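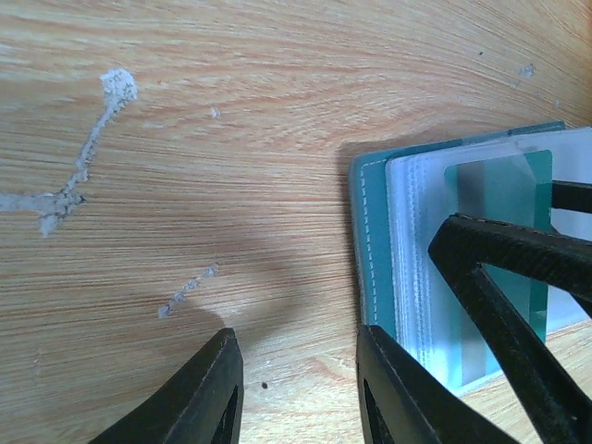
Worn wood-grain top with chips in the finish - a typical candidate for the Tondari kit.

Tondari Surface Repair Kit for Wood and Wood-Look Tops

Item 2513-T. In stock at the Kevon warehouse.

The Tondari kit fills and colors small chips, scratches and pale worn spots on desks, tables, shelves and counters. It is made by Zarkulov for people who want to keep using a top that is sound underneath but looks tired. It works on real wood, veneer and printed wood-look finishes. You do not need to know which one you have before you start, but you should do a test spot first.

The colors run from pale tan to dark brown. Grain that mixes beige and pinkish brown, with short darker strokes, usually needs two colors: a light base for the fill and a darker one drawn over it with the grain pen. On curved grain, follow the bend with short strokes and leave small gaps between them. One long line will stand out.

What is in the kit

Filler sticks, 10 colors
Grain pen, fine tip, medium brown
Grain pen, fine tip, dark brown
Leveling card
Abrasive pad, 600 grit
Clear satin topcoat, small bottle with brush cap
Lint-free cloth
Printed color chart

What it will and will not fix

Single chips and short broken scratches are the easiest. Clean out the crumbs, press in the filler, level it and let it set. Most people can do one of these in a few minutes plus setting time.

Long branching marks take longer. Work on one arm at a time, starting at the narrow end, and let each section set before going on to the next. Wide pale patches with ragged edges should be filled in thin layers. A thick layer shrinks in the middle and leaves a dip.

Small dark dots cannot be filled lighter unless you first remove the dark material. If a dot is a stain in the wood, cover it with the light base and expect to see a little of it.

The kit is not meant for swollen board, lifted veneer, burns that go deep, or any surface that food is cut on. It does not hold at outside edges that get knocked. For edges, order the Nazari Edge Filler (item 308-N), which sets harder and can be sanded square.

Using it

Clear the top completely and wipe it with a damp cloth. Dry it well. Scrape loose finish away with the corner of the leveling card. Choose a color slightly lighter than the surface, warm the stick in your hand and rub it across the mark until the mark is full. Draw the card over it nearly flat to take off the extra. Wait two hours, then go over the spot gently with the pad, in the direction of the grain.

Add grain lines with the pen and dab them with the cloth while they are still wet. Finish with one coat of satin. Leave it overnight before you put anything down on it, and keep vinyl folders and plastic covers off it for a week - they can stick to new topcoat.

Questions from buyers

Can I use it over furniture wax?
No. Take the wax off first with mineral spirits and let the surface dry. Filler will not grip wax. - Samina Siddiqui, product support

The satin looks shinier than my desk. Can I dull it?
Yes, with the pad, after a full day. Use very light pressure. - Samina Siddiqui, product support

Do you sell single sticks?
Yes, in every color on the chart. Give the color number printed on the end of the stick when you order. - Mojtaba Pakzad, orders

Buyer comments

"Used it on two classroom tables. The short scratches are gone unless you look for them. The big chip still shows a bit in window light." - Na-rae Han

"Good color match. The topcoat bottle is small for the price." - Uthai Kamolrat

Storage

Keep the sticks below 85°F and cap the pens tightly. Opened topcoat keeps for one year. Orders placed before 2 p.m. ship the same working day.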